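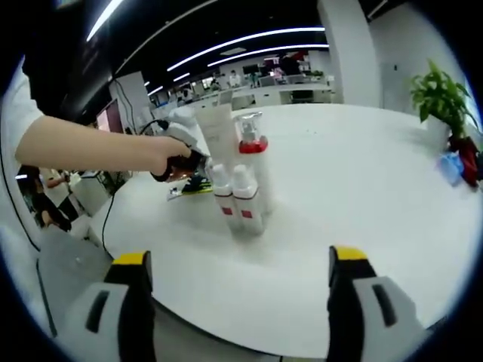 How to make a travel wash kit from sample sachets

I love a small bag! If you've got a drawer full of free sachets and minis, you can turn them into a kit that's always ready to go, and it takes less than an evening.

What you need

A clear zip bag, a few empty 50 ml bottles, sticky labels and a pen. Mine came from the Testa range, but any will do as long as the lids screw down tight.

Step 1: Sort the drawer

Tip everything out on a table and make piles – hair, face, body, teeth. Throw out anything that has split or smells odd.
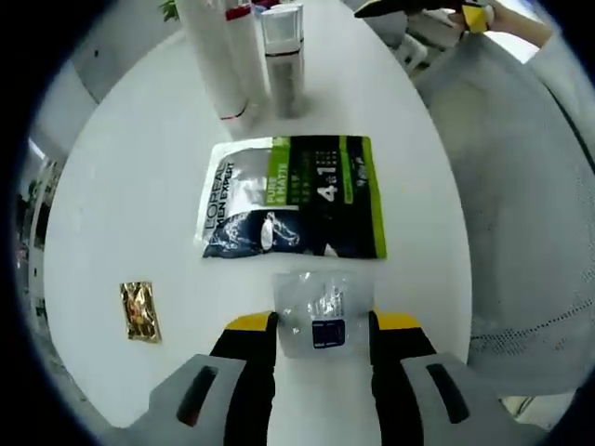

Be strict with the face pile, and try each new cream on your inner arm a day or two before you travel. I skipped that before a wet week in Bretier last September and had a pink chin the whole time.

Step 2: Fill the bottles

Shampoo goes in with a small funnel. Leave a finger's width of air at the top and squeeze gently as you close the lid, so there's less pressure inside on a flight. Many airports still stick to 100 ml per container, so check before you fill anything bigger.

Step 3: Pack it flat

Sachets stand up along the back like cards in a box, bottles go in front, and your toothbrush lies across the top. Label the bottles on the side – lids get swapped!

When you get home, refill it straight away and hang it behind the bathroom door.

Witold Jabłońska, 28 Jan 2025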